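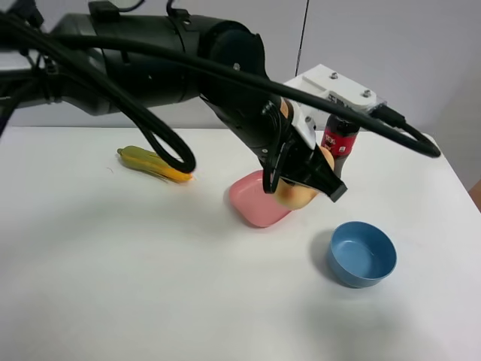 Week 2: Collecting the demos

So this was the week we finally got going on real data! Sorcha Cullinane and I signed up for the arm on Friday, Aug 19, 2022, and stayed way longer than we'd planned. The task sounds silly when you say it out loud — pick up the toy peach, put it in the pink dish, let go. The corn, the blue bowl and the little bottle are clutter, so the policy doesn't learn to grab the first thing it spots.

We recorded 21 demos and kept 17. The other four went in the trash folder, mostly my fault (I kept opening the fingers too early and the peach rolled off). Sorcha is much smoother on the controls than I am, and you can tell from the plots whose runs are whose. Kathleen Costello, our TA, thinks that's fine and even wants more of my clumsy ones, as long as they end with the peach in the dish.

One thing I'd change: we moved the dish between runs but left the bowl pretty much alone. I'm worried the model will use the bowl as a landmark. Next session we shuffle everything, and I'll write the layout down before each run — my notes from run 11 on are a mess.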